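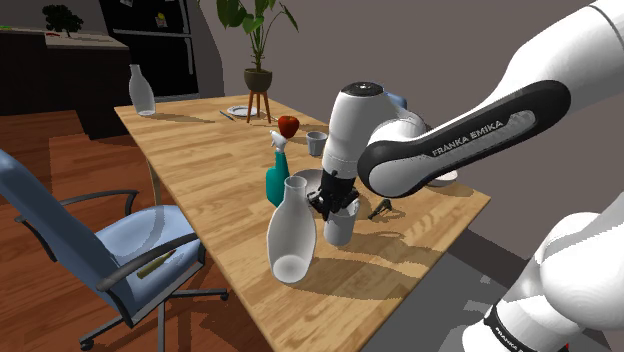

2 min read

Onder humidity log: README

Last updated August 6, 2019

Contents

This folder holds readings from two capacitive humidity sensors sold under the Hollareo name, logged next to a chilled-mirror reference we borrowed from Blöndal. The log covers 90 days, starting in December. Both sensors sat in the same ventilated box in the Flelholm storeroom.

Why we made it

The seller's sheet promises an accuracy of 2% relative humidity "over the full range." It gives no temperature for that claim, no test method and no word on aging. We wanted numbers we could check ourselves. Read ours with the same suspicion.

Files

readings.csv – one row every 900 seconds, with time, both sensor values, the reference value and box temperature
events.txt – door openings, power cuts and the one time we moved the box
wiring.txt – pin order and pull-up values as built

Time is local standard time and does not shift in spring. Missing values are left blank. A zero is a zero the sensor sent, and you should probably not believe it.

How the sensors work, in short

A thin polymer film takes up water from the air, and its capacitance changes with it. The chip turns that into a number. It also applies a temperature correction, which the maker does not publish. We could not switch it off, so "raw" in the column names means only that we did nothing further to it.

Known problems

The reference was last calibrated before we got it, and we have only the sticker to go by.
Sensor B reads higher than sensor A for most of the log. We don't know which one is right at the damp end, where the mirror itself was slow to settle.
Two sensors are not a sample. Please don't quote this log as proof that the whole product line is good or bad.
Solvent vapor can shift the film. Someone painted a door nearby – see events.txt – and we kept those rows in.

Use

Free to copy and change. If you smooth the data before plotting it, say so on the plot.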